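Re: Bin cell: blocks left in the corners, and a loose cable loop

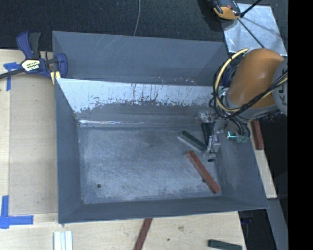
Tulteslow bench cell, arm in the bin with two blocks left on the floor.

On a morning in June, Dotton bench wrote:

> We have the same arm on a wooden bench, picking painted blocks out
> of a metal bin. It was fine for the first few weeks. Now it misses
> picks near the walls and once a shift or so it stops with a force
> fault when the fingers go down beside a block that is close to the
> side. We have re-taught the bin position twice. Each time it is good
> for a day and then drifts off again. The bin is held with a clamp at
> one corner.
>
> Second question. How are you running the gripper cable? Ours is tied
> tight along the arm and the plug has started to cut out when the
> wrist turns a long way round. Fosten sent a new cable and that one
> has begun to do it too.
>
> Is it worth going to a plastic bin? Some people here think the shine
> off the metal is the real trouble.

Taking these in order.

1. Bin position

I would look at the bin before the arm. If a re-teach holds for a day and then goes off, something is moving a little at a time. On ours it was the bin. Each time a finger touched a wall it pushed the bin a small amount, and with one clamp it turned about that corner. We measured 8 mm at the far end after one long run. The clamped corner had hardly moved, and that was the corner we had been checking.

What we do now:

Put the bin where you want it and clamp it by the rim with a bar clamp. Use a pad under the jaw. Bare jaw on bare metal slips once there is a bit of dust on it.

Mark out the bench with tape. We use blue tape, and there is some at the corners of the board area to the left of the bin. It does not hold anything. It is only so that whoever comes in first can see if something has been knocked.

Check the corner furthest from the clamp at the start of each shift. Bring the arm down slowly by hand to the taught point and look at the gap. If it is more than 2 mm out, move the bin back. Do not re-teach. If you re-teach to a bin that has moved, the next person who straightens it up will put you out again by the same amount, and I suspect that accounts for your one good day.

If it still creeps, screw a wooden stop to the bench against the long side. We have one made up but have not needed it so far.

2. Force faults by the wall

The walls of our bin slope outwards towards the rim, so the floor is smaller than the opening. When we first set the cell up we measured the opening and took 15 mm off all round as the keep-out. That looked generous at the top and was nothing like enough at the bottom. Measure at the floor. Then set the keep-out from the floor line and add the thickness of the open fingers.

A block lying flat against a wall will then be refused. Let it be refused. We have the program go on to the next block and leave the awkward ones until last, then come in along the length of the block with the fingers turned. If that fails twice it stops and asks for a person. Out of the last 1040 picks it asked 27 times, mostly for blocks in the corners.

Keep spare blocks well back from the bin while you are testing. Ours tend to end up on the bench right against it, and one of them under the edge of the bin is enough to spoil your height.

3. Gripper cable

Yours is too tight. The cable needs slack for the full turn of the wrist, and if the ties take that away the plug gets pulled every time. We leave a large loop in the pale yellow one, standing well clear of the orange part of the arm. It looks untidy and it catches the eye of everyone who walks past, but we have been on the same plug since we changed it.

To set the length, switch to hand mode, turn the wrist to one end of its travel and then the other, and look at the loop at both ends. It should never go straight. It should never hang below the fingers either. Tie it at one place on the upper part of the arm and leave the rest alone. The thin black cables can run with it, but do not tie them to it hard. Ours want sorting out again, they have got into a tangle low down on the arm and that is on the list for the next stop.

Before you fit another cable from Fosten, check the pins on the arm side. We had one pushed back slightly and blamed two good cables for it.

4. Metal or plastic

We have kept the metal. There is a bright band on the back wall, and the floor is covered in pale scratches. Neither has caused us much bother since the camera exposure was brought down and the lamp moved off to one side. The Maluleke cell went to plastic and had to clamp it harder, which bent the rim, so they had a different set of problems. If you want to try something cheap, move your lamp first and run a full bin before you buy anything.

Could you send the bin size measured at the floor, and the keep-out you are using now? I can then check it against our settings and post the file.

Tulteslow bench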